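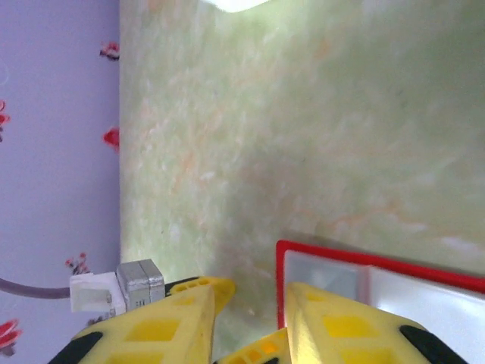

Pale green marbling, with fine orange veins.

Notes > The Household Library > Policy and Procedure

Revision of the household catalogue

The catalogue of the household library has been under revision since February, and the work is now far enough advanced for a statement of the position to be set down. Readers who have written to ask about the loan of particular titles are asked to read the section on lending before writing again.

The catalogue as it stands holds 3,469 entries. It was begun on index cards in the Dronditz flat, carried over to an exercise book when the cards got damp, and typed up after the move to Hernon. Each of these changes left its mark. The cards gave the publisher and the place of printing. The exercise book gave neither, but recorded where and when each book had been bought, often with the price. The typed list kept the price and dropped the date. A person reading the three together may learn a good deal about a given volume, but no person should be required to do so in order to find a cookery book.

Scope

The revised catalogue covers all bound books in the house, including those in the kitchen and on the landing. It does not cover magazines, sheet music, road atlases or the instruction booklets kept in the dresser. Maps were included at first and have been taken out again. Folded maps will not stand on a shelf with a label on the spine, and the flat ones are kept under the bed in the back room, where it is not practical to consult them in any order.

Pamphlets remain an open question. The present rule is that a pamphlet with a spine is a book and a pamphlet with staples is not. It is admitted that this rule sends a very good history of the Lolberg canal into the drawer while a guide to removing stains stands beside the encyclopaedia.

Arrangement

The former arrangement was by subject, under headings drawn up a long time ago by someone with more interest in railways than the present holdings support. There were eleven railway headings and one for all of fiction. The new arrangement has fiction by author, and everything else by broad subject and then by author. Size is disregarded except in the case of very tall books, which go on the bottom shelf of the nearest bay with a slip of card left in their proper place.

The slips have been more useful than expected. They are cut from old file dividers and carry the author's surname and an arrow. The arrow was added in the second month of the work, after it was found that a slip reading only "BELOW" was understood by visitors as an instruction to keep reading downwards.

Poetry was moved twice. It began on the landing, which is bright, and the spines on the upper shelf had faded to the point where two collected editions could be told apart only by opening them. It is now in the front room on the wall away from the window. The landing has been given over to dictionaries and grammars, most of which were already brown.

Duplicates and absences

The revision found 197 duplicates. Some of these are true duplicates, bought in error or received as gifts. Others are different editions of the same work, and it is not intended to part with those where the notes, the translation or the type differs in any way that matters. Two copies of the same paperback, one of them without its last chapter, have been reduced to one. The incomplete copy had been read aloud in full on at least one holiday, and the listeners have been informed.

A further 63 entries have no book to go with them. Of these, a number are known to be in the boxes still held in store at Dronditz, and will be checked when the boxes are next opened. The remainder are taken to be on loan. No record of loans was kept before the move, and it is accepted that the fault lies with the library and that borrowers cannot be pursued on the strength of a pencil mark.

Lending

Books may be borrowed by friends of the household, as before. The borrower's name, the title and the month of the loan are now entered in a notebook on the hall table. There is no fixed period. A book that has been out for a year will be asked after politely -- once by letter and once in person -- and will then be marked as given.

The following are not lent: dictionaries, anything printed before the house was built, and the Sadeghi cookery books. These last are in regular use and the household does not have a second set. Requests to copy out a recipe are welcome and will normally be met by return of post, handwriting permitting.

Repairs

Minor repairs are carried out at home with paste and thin tissue. Adhesive tape is no longer used for any purpose, and where it has been used in the past it is being left alone until advice can be had. Loose boards and broken hinges are set aside on the lowest shelf of the front room and tied with flat cotton tape in a bow. Knots have been given up. Several of the bindings in this group would cost more to mend than the books would fetch, and they will be mended in due course all the same, a few at a time, as money allows.

Next stages

The first 1,000 entries have been checked against the shelves and corrected. The next part of the work is natural history, which is expected to be slow, as many of the field guides hold pressed leaves and notes on loose paper. Each item found is being put in an envelope marked with the title and page, and returned to the same place in the book.

The exercise book and such of the cards as can still be read will be kept. They are on the shelf above the desk in Hernon, to the left of the typed list, and may be looked at by arrangement, preferably before six in the evening.

Filed under: Books and Shelving, House Rules

Contact | Copyright the author. Please ask before reprinting. | Back to top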